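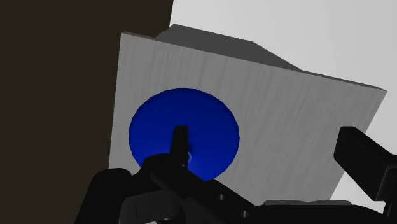 Benito Toledo wrote:

> The jam sugar question comes up every July and I still don't have a good answer. My last batch of Seville marmalade wouldn't set. I boiled it for ages, it went dark and tasted of toffee, and it still ran off the toast. I used the fruit from the tree at the Wijesinghe place, which was picked pretty late. Should I be adding pectin, or is it the fruit? Also has anyone got a recipe that doesn't take two days? I have 18 jars washed and nothing to put in them.

Hi Benito, and hi all,

Oh, I feel this one! I had exactly the same thing two winters ago and ended up calling it syrup and pouring it over ice cream until everybody in the house begged me to stop.

My money's on the fruit. Late Sevilles are lovely and juicy but the pectin drops off as they ripen, and if they've been hanging on that tree since the cold started they'd be well past it. Throw in a couple of lemons next time (pips and all, tied up in the muslin with the orange pips) and give the bag a really good squeeze once it's cool enough to handle. The gluey stuff that comes out is what you're after. It looks revolting. Scrape every bit of it into the pot.

The other thing is the boiling. When you say ages, was it at a proper rolling boil or was it just blipping away? If the pot's too full you can't get it hot enough without it climbing over the side, so you turn it down, and then it sits there for an hour going brown. I now split mine in half and do two pots, one after the other. More washing up, but each lot takes me less than half an hour.

As for the two days, I'm sorry, I do think you need the overnight soak! But it's not two days of work. It goes like this at my place:

- After tea, juice the oranges, slice the peel and put the lot in the big pot with the water and the bag of pips. Lid on, go to bed.
- Next morning, simmer it until you can squash a bit of peel between your fingers. Don't put the sugar in before then or the peel goes like leather and stays that way. I let it cool while I hang the washing out, fish the bag out and squeeze it.
- Warm the sugar in the oven in a baking dish, tip it in, stir till you can't feel any grit, then boil hard. Saucer in the freezer for testing. Take the pot off the heat while you test - I've overcooked more marmalade by standing there admiring a saucer than any other way.

My quantities are 2,000 grams of sugar to a kilo of fruit, which I know makes Flarnik-jam types shudder. You can go lower but it won't keep as long and you'll want it in the fridge.

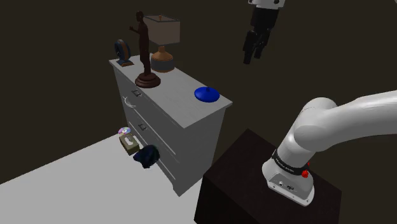
## The runny jars

Don't chuck them! Tip the lot back in the pan with the juice of two lemons, bring it up slowly and boil it for five minutes before you start testing. If it's already tasting of toffee I wouldn't go much longer than that. Use it in a bread and butter pudding, or brush it over a ham. Mine went into a fruitcake in place of the golden syrup and it was the best one I've made.

## Jars and lids

Does anyone know if Jollari are still selling the plain gold lids? The ones I got last time had a gingham print and they've started to rust at the rim. Old lids are fine for the fridge but I wouldn't trust them in the pantry.

Benito, if you want a few firmer oranges to mix in with yours, sing out. Our tree was slow this year and there's a good bucketful still a bit green at the stalk end. I'm home most afternoons after three.

Cheers,
Hayley Whitlock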